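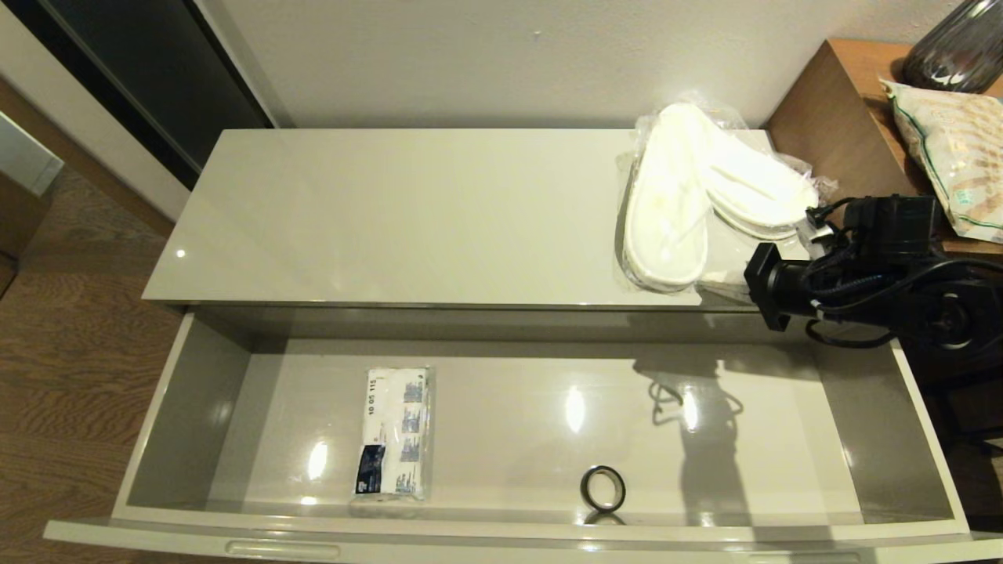
4. Stocking the cabinet

Now for the fun part! Your Pakar cabinet is standing where you want it, the drawers are running smoothly, and you finally get to put things in it. This section covers the top drawer, the top surface and the small stuff that always ends up in one or the other. It was written with guest rooms in mind, but it works just as well in a hallway or a bedroom.

Before you start, have these handy:

A soft, dry cloth (microfibre is lovely on the gloss)
Your packaged guest items, such as slippers and sachets
One or two zip-top bags for the odds and ends
A drawer liner, if you plan to use one

4.1 Getting the drawer ready

1. Slide your fingers into the recessed groove on the drawer front and pull straight toward you until the drawer stops. The groove is part of the front panel, so there are no knobs to tighten.

2. Look along the drawer bottom from a low angle with a light on overhead. A high-gloss grey shows every crumb and fingerprint this way, and it's much easier to catch them now than when the drawer is full.

3. Wipe the bottom from back to front, then do the corners. Leave the drawer open for a few minutes if you used a damp cloth.

4. Pick up any small loose parts you find and put them somewhere safe. Rings, caps and washers like to roll to the front, where they're easy to miss against their own reflection.

Caution: Never use scouring powder, steel wool or the rough side of a sponge on gloss surfaces. Fine scratches can't be polished out at home.

Note: The liner from the Prekano range is cut to fit the 604 mm drawer. If you have the narrower model, trim it with ordinary scissors, a little at a time.

4.2 Filling the top drawer

5. Start with flat things. A rectangular packet in clear wrap can go against the left side, standing lengthwise from front to back, so that you can read the printing as soon as the drawer opens.

6. Keep packets with similar labels together, all facing the same way. It sounds fussy, but it makes restocking so much quicker (and it looks terrific).

7. Leave a clear strip at the front, about 60 mm deep. Use it for little things you reach for often: hair ties, a ring, a spare key.

8. Put anything that rolls into a shallow tray or a zip-top bag. The gloss bottom is slippery, and a good firm push on the drawer will send a loose item to the very back.

9. Close the drawer gently and open it again. If you hear something slide, go back to step 8.

Caution: Don't load the top drawer with more than 40 newtons of downward force at the front edge, and don't lean on it while it's open. Young children should be kept well away from open drawers.

4.3 Using the top surface

The top is a great spot for anything you'd like people to find without asking. Slippers are our favourite! A clean white pair in its clear bag tells a visitor straight away that they're welcome to use them.

10. Set the slipper bag toward one end so the rest of the surface stays free for a book or a pair of glasses.

11. Lay the slippers flat inside the bag if you can. They tend to shift about when the bag is picked up, and one usually ends up on an angle. A little shake and a pat will line them up again.

12. Check the front edge. Crinkled plastic can stick out past the cabinet top and get nipped when the drawer below is pushed in. Tuck the loose end under the slippers.

13. Lift items when you move them. Dragging a bag is harmless enough, but dragging a vase with a gritty base will leave a line across the gloss.

Note: Vases, bottles and anything else heavy do better on a neighbouring table. A wooden side table beside a pale grey cabinet makes a very nice pair, and the grain hides small marks far better than gloss does. Put a felt pad under glass or ceramic pieces all the same.

4.4 Overflow

If the drawer fills up, move the least-used items into a zip-top bag and keep it on the side table or in the second drawer. Bags with a coloured seal are easy to spot. Press the air out before you close them and they'll lie flatter.

The Espinoza insert (part 228) divides the second drawer into a wide section and a narrow one. Slipper bags fit in the wide section, soles down.

4.5 Quick fixes

Drawer won't close the last bit: check for plastic wrap caught at the side or along the top edge. Pull the drawer fully out, free the wrap and try again.

Cloudy patches on the gloss: usually cleaner that wasn't wiped off. Go over it with a barely damp cloth, then a dry one.

Packets slide around: fit the liner, or fill the gap beside them with a folded hand towel.

Guide text by Azucena Jaramillo for Badolon Home Storage. Revised 27th January.

Continue to section 5, Adjusting the drawer fronts.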